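3.2 Where people put things down

We began with a simple question, one that most of us have asked in our own kitchens and hallways: why does a thing that has a perfectly good place of its own so often end up somewhere else? The households in Irdale were kind enough to let us ask it at length, and over 46 home visits we wrote down 2,520 cases of an object being set down on a table, shelf or counter. Keys and cups made up a large part of the list, as anyone who lives with other people might guess.

Pruvost had suggested to us early on that a surface with a pattern on it, such as a striped cloth, might draw objects toward its lines – a thought we liked very much and have tried to treat fairly (see Figure 4). 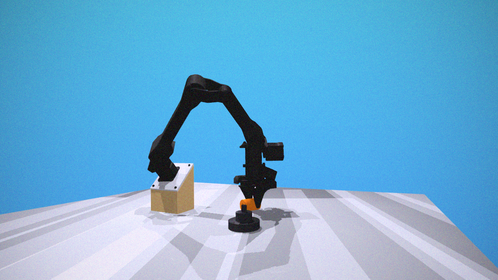

Last updated: October

Figure 4. A striped surface with a small orange cylinder and a stand with an upright peg.

Of all the cases, 783 took place on a patterned surface. When we went back through our notes for these, we found that people did talk about the stripes, and often fondly, but they seldom said that the pattern had guided their hand. They spoke far more of habit, of where a parent used to leave the mail, or of which corner was nearest the door. One woman told us she had moved her fruit bowl 7 times in a single winter and still reached for it in the old spot.

We are grateful to Aurélien Pruvost for reading these notes with such patience. His own view is that the pattern matters more when a table is new to the household, and we take up that idea – along with the visits made later in Prerier – in Section 3.3.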